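Huldale Mill Pond and Landing Association
Minutes of the January meeting

The meeting was called to order at 7:05 p.m. in the upstairs room at the landing house. Yoon-hee Ko chaired. The minutes of the previous meeting were approved with one correction: the culvert on the Tak side is the lower culvert, not the upper one.

1. Pond level and spillway

The level has stayed near the summer mark since the boards were reset. The east spillway still leaks at the second board. Kureck quoted for replacing all the boards and the guide channels in one visit, with the pond drawn down for the work. Members on the Tak side asked that the drawdown wait until the boat rental season is over. Agreed to accept the Kureck quote on that condition.
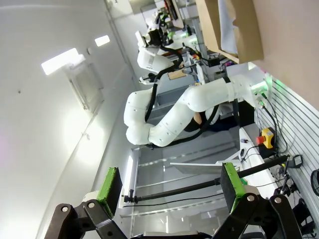
2. Shore path

The path is now open from the landing to the old ice house. The last 80 feet before the ice house are still soft after rain and the gravel has spread into the grass. Two visitors wrote in to say they could not get a stroller through. Agreed to add edging on the water side and top up the gravel. The sign at the ice house gives the wrong closing time and will be repainted.

There was a long discussion about dogs. The rule stays as it is – on a leash on the path, not allowed on the beach. A request for a second bag dispenser was approved.

3. Cottages and rentals

The four cottages were booked for most of the fall. The owner of the end cottage wants to add a hot tub on the deck. The chair pointed out that the deck sits inside the setback and that the county would have to sign off first. No vote was taken. The owner will bring a drawing to the next meeting.

Guests have been parking on the turnaround by the boat ramp, which blocks trailers. Parking instructions will be added to the rental welcome sheet, and the two posts that were knocked over will be put back.

4. Kayak and canoe racks

Guteck delivered the new rack and it was put up behind the landing house. It holds 19 boats. Tags for the coming season are $100 for members and $400 for commercial users. Untagged boats left after the first of May will be moved to the fence. One member objected to the commercial rate and asked that this be noted.

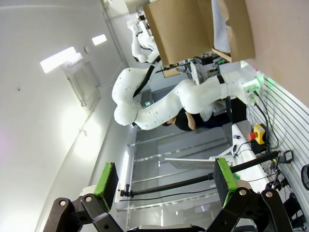 The landing house needs rewiring before the snack window can open again, and the electrician has asked for a list of everything that will be plugged in. The chair has started one and it is pinned up by the door. So far it has the ice chest, the two fans, the radio and the outdoor lights. Members who plan to run anything larger, such as a pump, should write it on the list with the load in amps. Extension cords may no longer be run across the porch.

5. Fish and weeds

Weed growth was heavy at the north end again. Hand pulling cleared a lane to the swimming area but the rest was left. A proposal to rent a cutting boat was tabled until prices are in. Bass were reported off the dam through the fall, and the catch and release rule continues. The no-fishing sign at the swimming area is missing and will be replaced.

6. Other business

The key to the gate on the dam road has been copied too many times. The lock will be changed and new keys signed for at the landing house.

Around half of the members present wanted the meetings moved to 6:30 p.m. Put off until more members can be asked.

The meeting closed at 8:50 p.m.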